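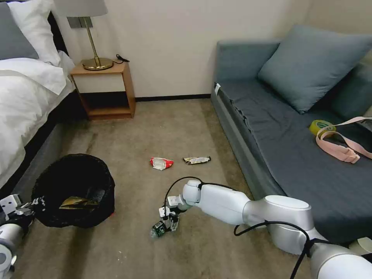
Frequently Asked Questions: Room Care, Litter and Waste at Skamurus Residence

These answers apply to all furnished single rooms at Skamurus Residence. They were last revised on 2020-09-06 and replace the sheet previously kept in the welcome folder.

Who cleans my room during my stay?

Residents are responsible for daily tidiness, including picking up litter from the carpet and keeping the nightstand clear. Housekeeping vacuums each room and changes the bed linen every two weeks. The schedule for each floor is posted beside the elevator.

What should be off the floor before housekeeping arrives?

Please remove wrappers, bottles, clothing, shoes and cords. Housekeeping staff do not sort through items left on the carpet. If the floor cannot be vacuumed, the visit is recorded as missed and the room waits for its next regular date.

What may I put in the wastebasket?

The room wastebasket is intended for small, dry waste such as snack wrappers, candy bar wrappers, tissues and paper scraps. Food remains, liquids and broken glass must be taken directly to the waste room on the ground floor.

Do empty plastic bottles go in the wastebasket?

No. Plastic bottles of any size belong in the Plastton collection bin in the waste room. Empty the bottle, replace the cap and leave the label on. The bin is emptied on a fixed schedule by the collection company, and bags of mixed waste placed in it will be returned to the floor they came from, where this can be determined.

Are candy and snack wrappers recyclable?

Wrappers made of foil or of mixed materials are not accepted in the Plastton bin. They should be treated as general waste, whether flat or crumpled.

How do I replace the wastebasket bag?

Tie the full bag, carry it to the waste room and fit a new one with the edge folded over the rim. Replacement bags are available at the front desk at no charge. Bags should not be left in the hallway, even overnight.

Where should the wastebasket stand?

On the floor beside the bed, or in another spot where it does not block the door. It should be kept away from heaters.

There are stains on my carpet. Will I be charged?

Stains and worn patches that were present when you moved in are not charged, provided they appear on your room condition form. The form must be returned to the front desk within 17 days of arrival. Stains added later are assessed at move-out. Spot cleaning costs 165 per room, and full carpet replacement costs 572.

May I clean a stain myself?

Yes, with cold water and a plain white cloth. Bleach and colored cleaning products are not permitted on the carpet. Residents may borrow a Hirvonen carpet cleaner from the front desk for up to one day - please book in advance, as the building has a single machine.

How should I care for the duvet?

Duvets should be kept on the bed and clear of the floor as far as possible. Please do not eat on the bedding. A duvet that needs cleaning between linen changes may be exchanged at the front desk.

May I move the nightstand or the lamp?

The nightstand should remain against the wall. The lamp may be moved within the room, but the shade must not be covered. Cords should be coiled and kept on the nightstand when not in use, and should never be run under the carpet.

Can I remove the plate on the wall to reach what is behind it?

No. Wall plates may be opened only by maintenance staff. A loose plate should be reported on the same day.

What happens if I leave litter behind at move-out?

The room is inspected after the keys are returned. If waste remains on the floor or in the wastebasket, a cleaning charge is deducted from the deposit of 200. Photographs taken at inspection are available to the resident on request.

When is the annual deep clean?

Each April, by floor. Residents receive written notice and must clear the carpet and the lower shelf of the nightstand. The work is carried out by Mokari, and rooms may be used again the same evening.

Whom do I contact with other questions?

Please ask at the front desk or leave a written note in the housekeeping box in the lobby. Include your room number.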